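Funlow lending room is moving to Altville

Posted Mar 22, 2018

It's finally official, folks – the Funlow lending room is leaving Rasbridge and setting up in Altville, at 1235 Tello Street, in the old shoe repair place next to the bakery. I got the keys yesterday afternoon and I've been grinning ever since (and sneezing, there's a lot of dust in there). Doors open the first week of May if the electrician and I can agree on where the outlets go.

For anyone new, we lend out household stuff. Canning kettles, folding chairs, cake pans, carpet cleaners, the good ladder. You take it home, you use it, you bring it back clean. We started with one closet and a clipboard, and at last check the catalog was up to 431 items, which explains why I can't open the back door all the way anymore.

Packing is underway and it's slow going. The big things are easy, you just pick them up and swear a little. It's the kitchen and odds-and-ends shelves that eat up the hours. I keep running into items that don't belong to any category, so they end up in shallow cardboard boxes with whatever else was nearby. 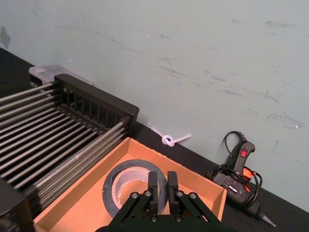
I'm sorting by room first and worrying about the catalog numbers later. My first try was to go strictly by number and it was a disaster, with waffle irons sitting next to garden hose. So now kitchen goes with kitchen, cleaning goes with cleaning, and anything with a cord gets its own corner until I've had a chance to plug it in and check it. If you've got a blender lid at home with our sticker on it, please, please drop it by. I have the blender!

The new place is 300 square feet, all on the ground floor, with no steps at the door. That was the big one for me. Getting a carpet cleaner down the Rasbridge stairs is a young person's game, and a few of you have told me you'd quit borrowing the heavy stuff because of it. There's parking behind the bakery too, and they've been very nice about it so far – please don't block their delivery door in the mornings.

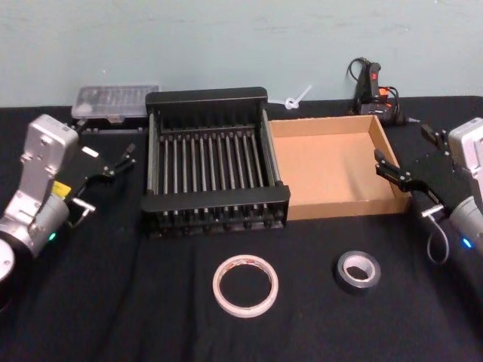

Membership stays the same price through the move and your cards still work, so there's nothing to sign up for again. If you've got something out right now, hang on to it and bring it straight to Altville when we open. I won't charge late fees on anything due between now and then. I will be asking for the cake pans back early, though, graduation season being what it is. Meanwhile, I put a black cloth over the table by the blue-green wall and I've got a cardboard tray on it along with a row of other things, and I'm growing fond of that setup. I think the cloth is coming with us. It hides a pretty ugly tabletop and I like how things look laid out on it.

I could also use some shelving. Metal is best, wood is fine, and I'm not picky about color. It needs to be under six feet tall to fit beneath the front window ledge and the pipe that runs along the ceiling back there. Flattened boxes are welcome too, but only sturdy ones – I had a bottom fall out on me last week and there are still cookie cutters under the radiator.

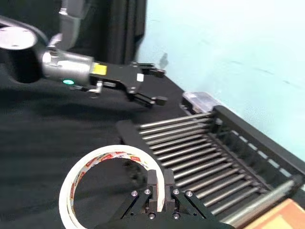

The black rack, on the cloth-covered table.

Rasbridge folks, I know this makes it a longer drive for some of you. I'm working on a drop-off shelf at the Rasbridge laundromat so small returns don't have to go all the way over, and I'll post here once the owner and I have worked out the details. The first 100 people through the door in May get a free week on any kitchen item. The phone number isn't changing, and the answering machine is still full, so try email.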